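Altora to Move Spare Parts Service to New Building in Aravena

Sunday, October 20, 2019
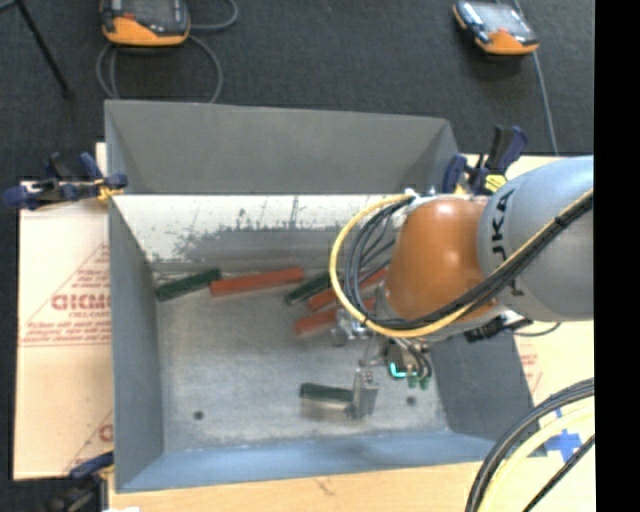
Altora, a supplier of spare parts for commercial laundries, will move its parts service to a new building on Pesa Road in Aravena. The move begins next month and the new building will take over all orders by April. The current site on Musteo Street will stay open for walk-in customers until then.

The new building has 2000 square meters of floor space on one level. It has a covered loading area, a customer counter with its own entrance, and a training room that seats 10. The Musteo Street site is spread over three floors and has one freight elevator, and orders for large items have often had to wait for it.

"We have been carrying drum bearings down a staircase for years," said Ruth Lozano, general manager of Altora. "Our staff asked for a ground floor and a proper loading area. They are getting both, and customers should get their parts sooner."

Altora stocks belts, seals, valves, bearings, heating elements and control boards for washers, dryers and flatwork ironers. It supplies 859 account customers, including hotels, hospitals, nursing homes and coin laundries. Customers will keep their present account numbers, prices and payment terms. Phone numbers and email addresses will also stay the same.

The order deadline for same-day shipping will change. Orders for stocked parts placed by 4 p.m. on a business day will ship that day. The present deadline is 1 p.m. Orders for non-stocked parts will be handled as they are now, with a delivery estimate sent by email.

Returns should go to Musteo Street until customers receive a notice with the new address. Parts sent back under warranty need a completed return form inside the package. Cores for rebuilt pumps and motors may be dropped off at either site while both are open.

The parts service employs some 40 people, and all of them have been offered positions at the new building. Altora also plans to hire nine people for order handling, technical phone support and the customer counter. Openings will be posted on the company website and at the Aravena public library.

Starting in April, the training room will be used for one-day classes on basic dryer and washer maintenance. The classes are open to account customers and their staff. Topics will include belt tension, lint and exhaust cleaning, door seals and water valves. Dates and fees will be announced later.

Altora's offices and its field repair department are not part of the move and will remain at their present addresses.

Media contact: Altora Press Office, Musteo Street, Aravena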